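Grallness Hospital Is Getting Its Night Bus Back

Monday, March 2, 2026

Good news for anybody who has ever stood in the rain outside Grallness Hospital at eleven at night, wondering how on earth to get home. The 32 is coming back! The evening service was dropped in January (I complained then, loudly, and a few of you wrote in to complain along with me), and the bus company, Fostard, has now put a notice up on its website saying late buses will run again starting next week.

I rode the old 32 for years, first when I worked evenings at the library and later when my mother was in and out of the hospital. It isn't a glamorous route. It goes from the train station, down past the Pešek bakery, over the bridge, and then takes that long slow loop through Zilonden before it gets to the hospital's front doors. But it was the only thing moving on that side of town after nine, and when it stopped, people really felt it. Nurses coming off shift were splitting cab fares. One reader told me she was walking home along the river road, which has no sidewalk for a good stretch and hardly any lights.

So what are we getting? The notice says a bus every 30 minutes until midnight, Monday through Saturday. Sunday is still a blank, and I'd love to know why, because people do get sick on Sundays and other people do go to visit them. I called Fostard to ask and got a pleasant person who said Sunday service was "under review." I've heard that one before, but I wrote it down anyway and I'll call again.

The fare stays the same, and your regular pass will work on the late buses. The stop is moving, though, so pay attention to this bit. It used to be right under the big awning at the main entrance. Now it's going to be across the parking lot by the outpatient building, on account of the ambulances needing the room. I walked it last week and it took me a couple of minutes at my usual pace, but I don't have crutches or a sleepy toddler. There's a shelter there already, with a bench, and the bench is dry, so that's something.

A petition helped, I think. It was sitting on the counter at the bakery next to the poppy seed rolls, and it had 300 signatures by the time it was handed in at town hall. I signed it, and bought two rolls while I was there, and then went back for a third. The town is chipping in part of the cost for the first year. After that they look at the passenger numbers and decide, so if you want the bus, please ride the bus!

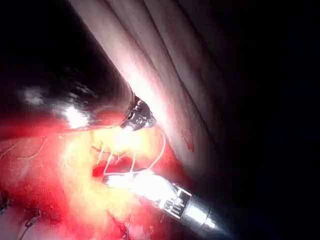
The late buses matter for patients as much as for staff, and I hadn't thought enough about that until I started hearing from readers. If your husband or your sister is in for an operation, you're not going to leave at half past seven because the timetable says so. Surgery is a world I know very little about, and I go a bit wobbly just looking at a stitch of white thread pulled between two metal instruments, with all that yellow fat and red tissue underneath. I'd want somebody I knew sitting by the bed when I woke up from a thing like that, and I'd want them to have a way home afterward.

A few practical bits before I go. The new timetable is supposed to be posted at the stops by the end of this week, and paper copies will be at the library and at the hospital's front desk. The last bus from the hospital leaves at midnight sharp and does not wait for the train, so if you're connecting the other way, check first. Dogs are allowed, same as daytime. And the Zilonden loop is staying in, even though it adds time, which will please my friends on the hill and annoy everybody else.

I'm planning to be on the first one out of the station. If you see a woman in a green coat with a bag of poppy seed rolls, come and say hello, and tell me what you think they should do about Sundays.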